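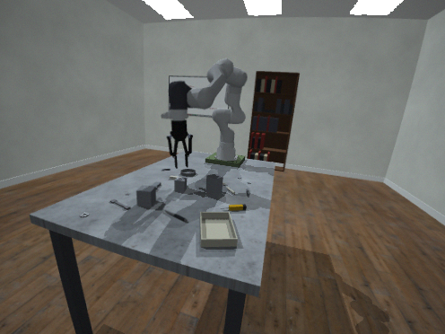

Hi all, and thanks Kusum for pushing on this, I'd been meaning to write it up properly since Wednesday. The shadow question bugged me too, so I reran the Lenda scenes with the lighting randomized and with it held fixed, same policy, same start poses, 300 episodes for each setting. What I was after was whether the grasp predictor cares about clutter or about shading, and our old scenes mixed the two up so badly you couldn't tell. In the bench scene the dark blocks throw long shadows toward the front edge of the table, and there are small tools lying all over the place (the wrench, the pen-like thing left of the tray, that screwdriver with the fat yellow handle), so a thin dark object can pretty much melt into the tabletop. Great stress test, lousy baseline!

Kusum Mishra wrote:
> I read the Faltbridge notes twice and I still don't buy the clutter
> story. If clutter were the problem, the yellow screwdriver should fail
> as often as the thin dark pieces, and you say it doesn't. Did anybody
> try the same layouts with the shadows turned off? Also, which depth
> noise model was this, Tsuji or Amano? The notes mention both.

So, yes, you were right to be suspicious. With shadows off and every object left exactly where it was, most of the misses on the thin dark stuff went away. The screwdriver hardly changed either way. Moving objects farther apart with the shadows still on helped a little, but much less than I'd have bet on before the run. The tiny pieces are still bad in every setting, and I think that's just image resolution, they're a handful of pixels by the time the encoder sees them.

On depth noise: it was Tsuji for training and Amano for eval. I know, I know, the notes make it sound like we swapped halfway through. I'll fix that paragraph tonight.

There are 2 things I'm not happy with yet. One is that I only trained 4 seeds, and one of them is a clear outlier (it keeps closing the fingers too early, whatever the lighting). I left it in the averages. The other is that "shadows off" in our renderer also flattens the contrast on the block faces, so I can't swear it's the cast shadows alone. Sunita Dwivedi suggested keeping the shading and dropping only the cast shadows, and she has a patch for that which I haven't merged because it breaks the batch renderer on my machine. If anyone has gotten it to build, please send me your config!

I'll put the per-object tables in the Lenda folder once the last seed finishes re-evaluating. Kusum, if you want the layouts before then so you can try your own detector on them, just say so and I'll send the scene files over.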